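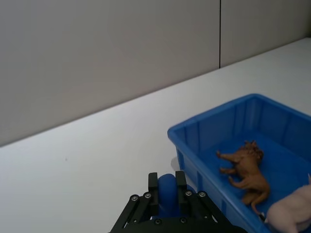
The Gerno 718 Open Tray is a shallow, stackable plastic tray for holding small parts, hand tools and paperwork at a bench, counter or packing table. It is supplied by Destent to schools, clinics, libraries, repair shops and light assembly departments. Color was the first matter settled in the design of the range. Blue stands out well among the darker finishes of most shop equipment, as it does between a pair of black plates with silver screw heads on the arms beneath them, and it was therefore chosen as the standard color for the 718. Gray and white are available to order.

Intended Use

The tray is intended for the temporary storage and movement of dry, loose items on a level surface. Customers most often use it to keep the parts of one job together while the job is open, to pass work from one station to the next, and to hold returned items until they can be checked in. It is also suitable for classroom materials, mail sorting and the issue of small tools from a stockroom.

The tray is not approved for direct contact with food. It should not be used as a drip pan, a step or a support for heavy machinery. Customers who need a closed container should refer to the Gerno lidded series, which shares the same outside dimensions and may be stacked in the same column.

Construction

Each tray is molded in one piece, without glued or riveted joints. The walls slope outward from the base so that empty trays nest inside one another. A raised rim runs around the top and serves both as a handhold and as a stiffener. The inside corners are rounded, and a cloth will reach all of the inner surface.

The base is smooth on the inside. On the underside, four molded feet lift the tray slightly from the work surface, so that a hand can be passed under the rim for lifting. The feet will not mark laminate, painted steel or sealed wood in normal use. On unfinished wood, and on polished stone, the optional base mat is recommended.
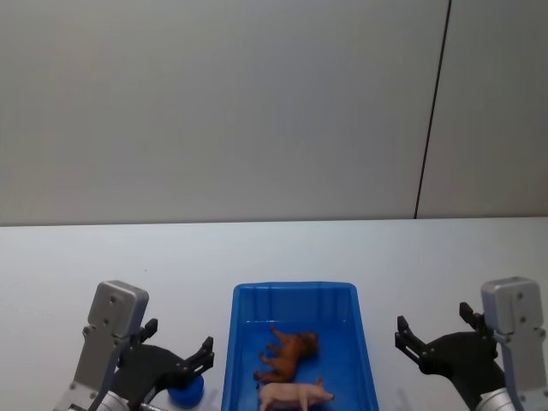 Bright blue open-topped tray with sloped walls and raised rim, on a white tabletop.

Specifications

Model: Gerno 718 Open Tray
Material: polypropylene, colored throughout
Standard color: blue
Colors to order: gray, white
Outside height: 87 mm
Maximum working load: 20 lb, evenly distributed
Highest washing temperature: 60 °C
Label position: short side, below the rim
Sold: singly or by the carton

All dimensions are nominal. Trays from different production runs will nest together, but a slight difference in shade may be noticed between runs. Customers who require an exact match across a department should place the whole order at one time and state this on the order form.

Choosing a Location

A tray should be placed where its full base is supported. On a narrow shelf the front feet may overhang, and the tray can then tip when it is loaded at the near side. If the table stands against a wall, leave enough space at the back for the rim and for the fingers of the person lifting it.

Light surfaces and even lighting make it easier to see small items that have been dropped beside the tray. This is worth considering when a new bench is being ordered, particularly in rooms where screws, pins or beads are handled. Where the existing bench is dark, a Pakar bench cover in white or pale gray can be laid beneath the trays. Covers are cut to the length of the bench and are held by clips at each end - no drilling is required.

Labels and Dividers

The label position accepts any standard adhesive label of suitable height. For departments that change their labels often, a clip-on holder is offered. It slides over the rim and grips by friction, and the card can be replaced without removing the holder.

Dividers are available in two patterns. The straight divider separates the tray into a front and a rear section. The cross divider gives four equal sections and lifts out in one piece for cleaning. Neither pattern raises the height of the loaded tray, so stacking is not affected.

Cleaning and Care

Wash by hand or in a commercial dishwasher with a mild detergent. Do not exceed the washing temperature given in the specifications. Dry the trays before nesting them. Trays nested while damp may hold together and should be separated by turning the column upside down and pressing gently on the long sides.

Pencil and most marker inks can be removed with isopropyl alcohol on a soft cloth. Abrasive pads will dull the surface and should be avoided. Remove old labels with warm water before using any solvent, and test the solvent on the underside first.

Inspect trays regularly for cracks at the rim. A cracked tray should be taken out of service. Do not attempt to repair it with tape or adhesive, as a repaired rim will not carry the rated load.

Accessories

Base mat, ribbed rubber, black
Clip-on label holder, clear, with blank cards
Straight divider
Cross divider
Pakar bench cover, white or pale gray, cut to length
Wheeled base for one column of nested or stacked trays

The wheeled base has locking wheels at the front. Both locks should be engaged before a loaded tray is added to the column or removed from it. The base is not intended for use on ramps.

Ordering

Orders are accepted from institutions by purchase order and from individuals by card. Carton quantities are packed nested, with a paper sheet between trays. Accessories are packed separately and may arrive on a different day.

Deliveries within the region are handled by Teshome, which will contact the receiving department to agree on a time. Please give the name of a person who can sign for the goods, together with the room or dock number. Deliveries above the ground floor require an elevator, and this should be confirmed when the order is placed.

A single sample tray can be sent to purchasing departments on request. Samples are supplied in blue only and need not be returned.

Warranty and Returns

The 718 is covered against defects in material and molding for 60 months from the date of delivery. The warranty does not cover fading caused by direct sunlight, damage from solvents, or cracks resulting from loads above the stated maximum. Unused trays may be returned in their original carton. Bench covers cut to length cannot be returned unless they are faulty.

Contacts

Product questions and samples: Feven Ayele, Institutional Sales, Destent
Warranty claims and replacement parts: Rosine Besnard, Customer Service, Destent

Please have the model number and the purchase order number available when making contact.

Page last revised August 15, 2019. Specifications are subject to change without notice.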